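Peltis Student Robotics Project: Support Desk
Ticket 1795
Subject: Gripper does not close fully on small gear; wrist view unclear
Status: Resolved, monitoring
Opened: 2019-08-13
Category: Gripper / student assembly task
Submitted by: Plusardale team

Description of fault

The team is preparing the gear assembly exercise set for the second half of the course. The arm is required to pick up a small gear from the work surface, carry it to the fixture and release it. Picking up the larger parts has been reliable. With the small gear, the fingers stop before they reach it and the controller reports "grip complete" with nothing held. The fault was repeated on every attempt during the afternoon session.

The team has already restarted the controller, reseated the gripper cable and reloaded the exercise program from the shared folder. None of these steps changed the result. The wrist view at the approach position is attached.
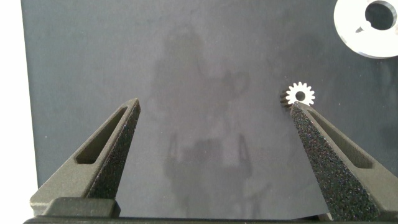
Chmielewska: Please confirm which gripper profile is loaded. The profile supplied with the exercise program was written for the shorter fingers used last year, and it will stop the closing movement early if the printed fingers are fitted. Please also state the closing limit shown on the settings page.

Reply from Plusardale team

The profile loaded is the one supplied with the exercise program. The closing limit is shown as 200. The team was not aware that a separate profile existed for the printed fingers. The setup sheet issued to students does not mention it.

Reply from support desk

Thank you for the information. The setup sheet will be corrected. Please carry out the following steps in the order given and record the result of each.

1. Place the arm in hold and open the gripper fully.
2. Load the profile named "Sokerent long finger".
3. Run the gripper homing routine with nothing between the fingers.
4. Return to the settings page and confirm that the closing limit has changed. If it still reads 200, the profile has not been saved and step 2 must be repeated.
5. Run the pick at reduced speed.
6. Approach the gear so that it lies between the finger tips before the closing movement begins. If the gear lies under one tip, the fingers may push it along the surface, and this should be entered as an alignment fault and not as a grip fault.

Students should keep their hands clear of the work area during steps 3 and 5. A member of staff must be present for both.

Reply from Plusardale team

Steps 1 to 4 were completed. The limit did not change at first and step 2 was repeated, after which the new value was saved. At reduced speed the gear was picked up and released at the fixture. The team then ran the pick at normal speed and lost the gear on 2 occasions, both recorded as alignment faults. The approach position has been taught again with a small correction to the left.

The team also asks whether the new profile may be used for flat items. The next exercise uses a panel, and the students would prefer not to change profiles between tasks. A further wrist view is attached.

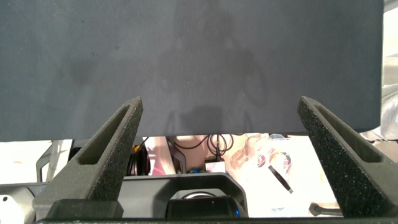
Attachment 2: Wrist view with grey panel and both gripper fingers.

Reply from support desk

The long finger profile may be used for the panel exercise. The grip force should be lowered before the first run and raised in small steps. Please note that the shadow of the arm can fall across a matt surface and may affect any student program that finds parts by brightness. Teams using such a program should fix the position of the lamp and record it in their logbook, so that the same conditions can be set up again for assessment.

Action record

Profile changed and saved: complete.
Approach position taught again: complete.
Setup sheet to be amended to name both finger profiles: support desk, open.
Panel exercise to be run with lowered grip force: Plusardale team, open.

The ticket will remain under monitoring until the December assessment. Should the fault return, the team is asked to reply to this ticket and not to open a new one, and to attach the controller log together with the name of the profile in use.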